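Padded folding table, blue cover: gallery and notes

Last updated: 2021-03-21

The sorting room at Trunthorpe has one padded table, and it gets used for everything from tea towels to work shirts. The top is wrapped in blue fabric, stretched over the edge and fixed underneath. The pictures on this page cover the surface, two stages of handling a pale green garment, and the edge detail. Clear the floor on all sides before starting. Dimensions are at the bottom.

The cover is a mid-weight cotton drill, washed once before fitting. Colour was chosen for contrast against pale laundry. It shows lint, and the weave relaxes a little with each season. Small cartons of supplies tend to end up at the corners, where they interfere with the sleeve fold.

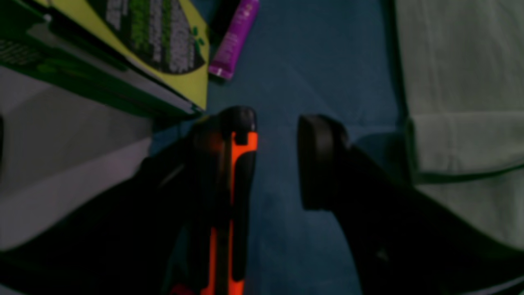
Blue cover with faint wrinkling; green and yellow carton at upper left.

Wrinkles of this order do not transfer to a folded shirt. Anything deeper should be pulled out toward the nearest edge before work starts. We re-tension the cover every May.

Pale garments read differently on the blue under overhead light – the raised folds go nearly white and the flat parts hold their colour. Useful for finding a doubled layer before it gets pressed in.

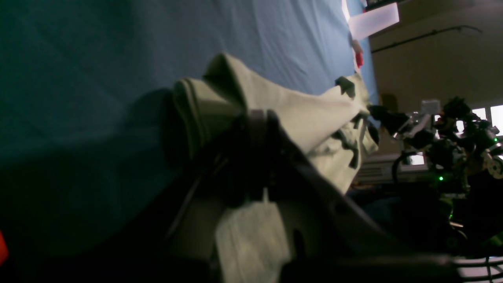
Sage-green cloth, folded over on itself several times, with a thick rolled edge at the upper left.

A rolled edge adds bulk to a stack. Ten pieces folded this way will lean; ten pieces with the edge opened out and laid flat will not. Open the roll, smooth from the centre outward, then refold. For light cotton we do not use an iron at this stage.

The next one is a spreading stage. Locate the neckline first, then the front opening, and square the garment from those two. Stitched seams hold their line when the body of the cloth has drifted, so they make better references than the hem. Lift by a small pinch and let the surrounding fabric settle before moving it again.

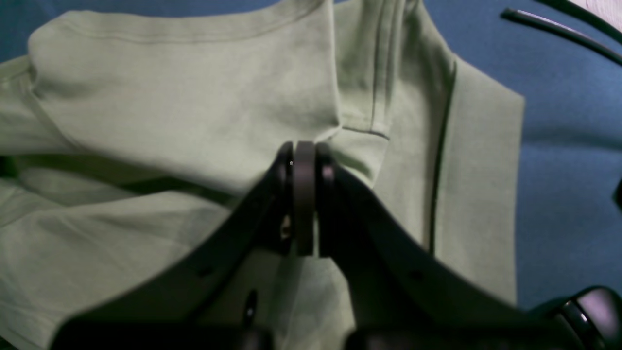
Edge and rim

The rim is where most of these tables fail. A hard 90-degree edge will crease any sleeve hanging over it and wears through the cover at the corners. The Drolance pattern, which we followed with minor changes, calls for a rounded edge built up in felt strip under the fabric.
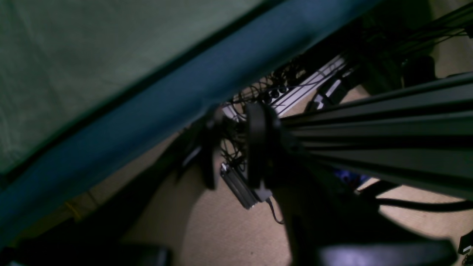
Felt strip was laid in two passes, the second set back slightly from the first, and the cover was drawn over both. Staples go on the underside only. The finished rim is thick and rounded, and the blue goes into deep shadow along its lower boundary, with the beige carpet beyond. A lighter carpet helps when looking for dropped buttons. The speckled weave does not.

Specifications

Working height: 1047 mm
Depth: 70 cm
Staple spacing along the underside: 100 mm
Padding: wool felt, Mulley offcuts, nearly 10 mm at the rim

The height suits standing work. For seated work, shorten the legs and leave the top as is.

Shares: 10

Comments (3)

Is the drill pre-shrunk or did you do that yourselves? Mine pulled in at the corners after the first wash and I had to redo the lot.

Reply: Washed once at 60 before fitting, line dried, fitted the next day.

I used foam for the rim instead of felt. It went flat in a few months on the side I lean on. Will be pulling it off and trying the two-pass method.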